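Progress report to the Rirkent fund
Project: Working rules for people and robots in shared rooms
Prepared by the project office, Plemetti
Date of report: Aug 20, 2021

1. What this report covers

This is the second report on the project which Rirkent has supported since February. The first report was mostly about the plan and the hiring of the room. In this one we tell what rules we have written, how they are used in daily work, where we are behind, and what we ask from the fund for the next period.

The purpose of the project did not change. We want to write a short set of rules that a small company or a school workshop can follow when a person stands close to a robot with arms. Large factories have safety departments and thick manuals. Small places have often one person who does everything, and this person needs rules which can be read in one evening.

2. The state of the rules

The text is now in draft 3. We call it the Kelura rules, after the working name of the project. It has a part about the floor and the room, a part about the person who stands near the robot, a part about cloth, cables and loose objects, and a part about stopping and starting again.

The part about the person took the most time. In draft 2 we wrote only "the person keeps a safe distance." Our readers at Dela Peña wrote back that this sentence cannot be checked. They were right. One operator believes that one step is safe and another operator believes that four steps are safe. We changed the rule, and it now says:

The standing place of the person is marked on the floor before the robot is switched on. The person stands on the mark. If the person leaves the mark, the operator stops the arms and waits.

This rule is easy to check from the outside, also by a visitor who does not know the robot. It costs only a piece of colored tape. In our room the mark is an orange square.
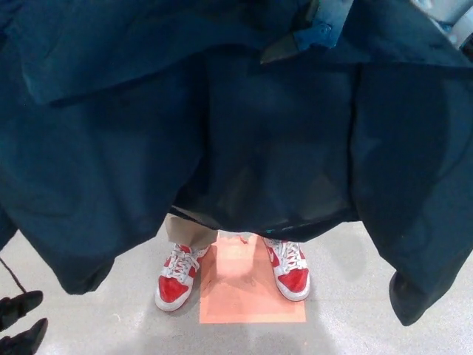

Who is allowed to stop the robot?
Everybody in the room. The operator has the main stop button, but the person on the mark and any visitor may call "stop," and the operator must obey first and ask after. The person who called is not asked to defend the decision.

We wrote this rule in such a strong form after a discussion with Dela Peña. In their workshop the younger staff did not like to call a stop, since they were afraid to spoil the work of a colleague. Now every stop is written in the log with the hour and a few words, and the name of the caller is left out on purpose.

3. Rules for cloth and clothing

The fund asked us in the spring why a project on safety spends so many pages on cloth. The answer is that cloth behaves badly near machines. A box has the same shape today and tomorrow, but a coat has a new shape each time it is lifted. It can hide a hand, a foot, a cable or the gripper from the operator, and also from the camera.

The draft says the following:

When hanging cloth hides the person or the gripper from the operator, the arms move only at the slow setting.
Clips and hangers are checked by hand before the session. A clip that slips is put away and not used again on the same day.
The person on the mark wears closed shoes. Sandals are not accepted, also not in summer.
Long scarves, loose belts and neck cords are taken off. Wide trousers are permitted if they do not touch the floor.
Nobody reaches under the cloth while the arms have power.

The rule on trousers was changed two times. First we wanted to forbid everything wide. Then we saw that people would simply not follow it, because they come in their normal clothes. We prefer a milder rule which is kept every day.

4. The floor and the mark

Tape on a concrete floor does not stay good for long. Shoes pull on it, and cleaning also lifts the corners. For this reason draft 3 has a new line: the mark is looked at before each session, and if an edge is torn, the whole mark is replaced. It is not repaired with a second layer. A second layer becomes thick and a person can catch the foot on it.

We must report that we do not keep this line well enough ourselves. The check is on the morning list, but the replacement is often moved to the next day. We have now put a roll of tape and a knife in the same drawer as the log.
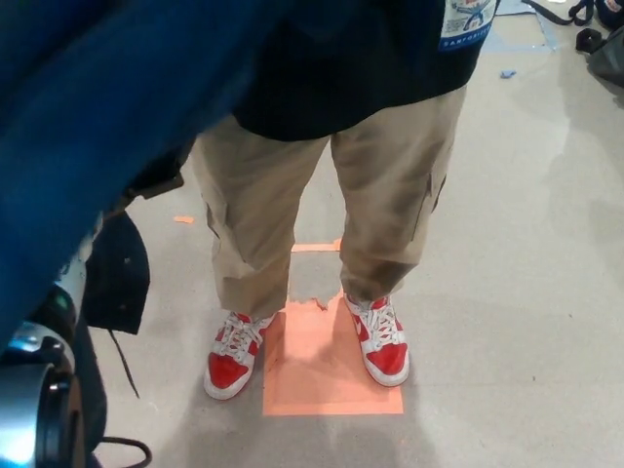 Floor mark with torn upper edge, person in position.

The same part of the rules speaks about what else may be on the floor. Bags and coats of the team belong on the shelf by the door. Cables of the robot should run behind it, and where this is not possible they must be fixed down. On these two points our own room needs improvement, and we will ask Dela Peña to check us with the same form that we use for them.

5. Testing the rules outside Plemetti

Dela Peña has used draft 2 from the start of the summer and will change to draft 3 in the autumn. They send us the filled forms each month. We have received 400 forms until now. Most of them are complete. The field which is left empty most often is "condition of the mark," and we think the question was not clear. In draft 3 it is divided into a question about the edges and a question about the color.

We planned to have another test place by this time. This is our main delay. One workshop was interested but its robot was sold, and with another one we are still talking about insurance. We did not want to start there without a signed paper.

6. Money

Spending is inside the plan. From the budget line for travel, 3,000 euros are not used, for the reason that most meetings with Dela Peña were held by video. We ask Rirkent for permission to move this amount to the line for translation and printing. The rules should be on paper on the wall of the workshop, in the language which the people there speak with each other. A file on a shared disk is not read during work.

There were no other changes between the budget lines.

7. Difficulties and open questions

It is still open how long a person may stay on the mark without a pause. Our team thinks the pause should be fixed by the clock. Dela Peña prefers that the person decides. Draft 3 has both versions side by side, and we collect remarks.

It is also open who is responsible when a visitor stands on the mark instead of a trained person. At present we do not allow this. Schools will surely ask for it, and we will need advice from a lawyer before we write anything.

The last point is the language of the rules. Some sentences are too long for a wall sheet. We are grateful for the remarks the fund sent on draft 2, and we have followed nearly all of them. The remark about using pictures in place of text we will try in the next draft.

8. Work for the next period

Finish draft 4, with the wall sheet on a single page.
Sign the agreement with the new test place.
Invite Dela Peña to inspect our room, and add their form to the next report without changes.
Decide on the rule about pauses.
Write a short guide for the operator on how to fill the log.

The forms from Dela Peña and the full text of draft 3 are in the annex. If the fund wishes to see a session at Plemetti, we ask for a message one week before, so that we can prepare closed shoes in the right size for the guests.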